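How Dale Girard picks a hand

Interviews

When I got to the Panderell building in May, Dale Girard was on his knees with a roll of yellow tape in one hand and half a sandwich in the other, and he waved me in with the sandwich. He apologized for the state of the place, offered me a stool, took the stool back when he remembered it wobbled, and found me a better one. It was that sort of afternoon, and I liked him right away.

Dale tests hands for a living. Robot hands, that is, and grippers of every other description, along with the wrists they bolt to and the controllers that tell them what to do. Before this he spent years repairing packaging machines, and he still talks about equipment the way a good mechanic does, with a lot of affection and very little patience.

"People send us a gripper and a sheet of numbers," he told me. "The numbers are fine. I read them, I do. But I want to know what it's like on the third hour, picking up something a bit awkward off a shelf that's a bit too low. There's no line on the sheet for that."

The question he has been working on this spring sounds simple enough. His team had two candidates for handling plastic crates and the odds and ends that go in them. One is the Nutach, a plain gripper with few moving parts. The other is the Idow, a hand with fingers, which costs a good deal more and takes a good deal longer to set up. I asked which one he had been rooting for, and he laughed and looked at the floor for a while.

"The fingers, of course. Everybody roots for the fingers. You see a hand and you want it to be good at things."
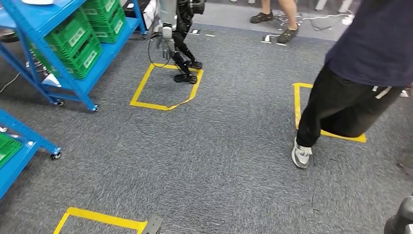

6 min read

The tape squares on the carpet are Dale's idea, and he is a little proud of them. A robot starts a run from inside its square, so a bad grasp can't be blamed on somebody having parked it a hand's width too close to the shelving. He tried marks on the wall first, then paper cutouts of feet, which slid. The tape has stayed, even if the lines are not always as straight as he would like.

"I'm not a straight-line person," he said. "My wife did the tiling at home, put it that way."

The blue racks are on casters, which means the team can change the angle between trials. The green crates were chosen for their perforated sides, and those sides have caused more argument than anything else in the project. A finger can go into a hole. Sometimes you want it to, and sometimes it catches there when the hand is meant to be letting go, and then you stand around discussing whether that counts as a failure. Dale counts it. One of his colleagues did not, for a while, and they had to go back through the records and agree on a rule.

By the time I visited they had logged 2,295 grasps across both devices. Each session is 30 attempts, then a break, then 30 more with the other one, swapping which goes first. I asked if that got dull.

"Oh, terribly," he said, quite cheerfully. "But you start noticing things when you're bored. I noticed the Idow was slower after lunch. We chased that for 5 days, cables, power, temperature, all of it, and it was a setting in the controller that came back to its default whenever we shut down at noon."

The controller is called the Pyo, and he has mixed feelings about it. He likes that it will run either device without a change of wiring. He does not like the menus, and he did an impression of himself looking for the grip force page that went on for some time and was very funny.

So which one won? Dale wouldn't put it that way, and I did try. For lifting a crate by its rim he would take the Nutach every time. It closes, it holds, and it can be swapped out in the time it takes to boil a kettle. For reaching into a crate and bringing out one small thing from among several, the fingers did better, though he had to turn the speed down to 40 percent before he trusted them – and at that speed, he admits, you could go and make the tea as well.

"If you asked me to spend my own money, I'd buy the plain one and feel slightly sad," he said.

He has one piece of advice for anybody setting up a comparison like this, and it is to write down what you count as a drop before you start. His team's definition now runs to a page and a half. He offered to read it to me, and I let him, and it took us nicely up to four o'clock, when he went off to move the racks for the last session of the day.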